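Bench and Packing Table Checklist, with Comments
September 2026
By the Ultholm workroom desk

This list covers the packing tables at the Ultholm site, the floor under them, and the small boxed goods that pass over them. Go through it before the first shift of the week and again after any table is moved. Mark each line OK, Fix or Out of Use, and write the table number on the sheet. Comments under the lines come from the last round.

1. Tabletop surface
[ ] Top is clean and clear of tape residue
[ ] No splinters, raised grain or open cracks
[ ] Edges smooth along the full length
Comment: Run a bare palm along the edge, slowly. Darker streaks in the wood are part of the board and are not a defect. Two tops had old label glue on them. Use the plastic scraper, never a blade.

2. Frame and rails
[ ] Long rails straight, no dents
[ ] Brackets tight at both ends
[ ] No bolt heads sticking out at knee height
Comment: Table 8 had a loose bracket and rocked when leaned on. Tightened and checked again the next morning. Unused holes in the rails can stay open. Do not hang bags or cable hooks from them.

3. Feet and casters
[ ] All feet touch the floor
[ ] Casters locked, where fitted
[ ] Carpet under feet not torn or bunched
Comment: Carpet hides a short foot. Push down on each corner in turn and watch for movement. The Damenmont tables have a screw foot that can be turned by hand once the weight is off it.

4. Space for legs and chairs
[ ] Seated person can get in and out without hitting the rail
[ ] Nothing stored under the table
[ ] Bags and coats on the rack
Comment: Still the most common Fix on the sheet. Empty cartons go to the cage at the end of each shift -- not under the table until later.

5. Boxed goods on the table
[ ] Corners square, flaps closed
[ ] Print side clean and readable
[ ] Box lies flat and away from the edge
Comment: Small retail cartons for computer accessories are thin and the corners go first. A light crumple at one corner is graded B and can ship as a replacement unit. A torn flap is graded C and gets a new carton.

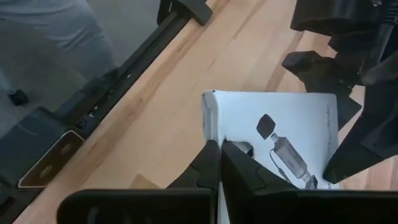 Grade before you open anything. Once the flap has been lifted, it is hard to say which crease came from transit and which came from the table. In the last count, 193 small cartons came through from Ravn and 155 were graded A. The rest were B, apart from 2 that went to C. Write the grade on the sheet and not on the carton.

6. Cables and power
[ ] No leads across the walkway
[ ] Power strips fixed, not hanging
[ ] Plugs fully seated
Comment: No faults this round. The Fonora strips are due for replacement in December.

7. Light
[ ] Print on a small carton can be read from the chair
[ ] No strong glare off the tabletop
Comment: Move the lamp before you move the table. If glare is still a problem, note it under Fix.

8. Sign-off
[ ] All Fix items copied to the repair log
[ ] Out of Use tables tagged on both long sides
[ ] Sheet filed in the green binder
Comment: A sheet with blank lines counts as not done. If a line does not apply to your table, write N/A.

Related items
Carton Grades A to C
Moving a Table Safely
Carpet and Floor Check
Repair Log Form

Contact the workroom desk | Copyright Ultholm | Back to top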